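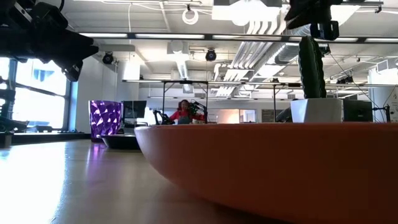
My end of the shared workshop in May, orange bowl and purple vase up front, with two arms coming down from the top.

I've been promising you all an update on the arms for ages, so here goes! I've named the pair Zorden (I know, I know, it sounds like a cough medicine) and they have eaten every spare evening I've had this spring. The parts list ran to 208 lines by the time I stopped adding to it, and I've redone the wiring on the left shoulder 3 times now, the last time with Ambros Riedl holding the flashlight and humming.

What I'm after is pretty modest. I'd like them to move the vase without knocking over the cactus, and the bowl is my big worry, being so wide and so low. I've printed 16 sets of fingertips so far, in softer and softer rubber, and I still have 5 more to try. If any of you have had luck with silicone, please write and tell me which kind you used.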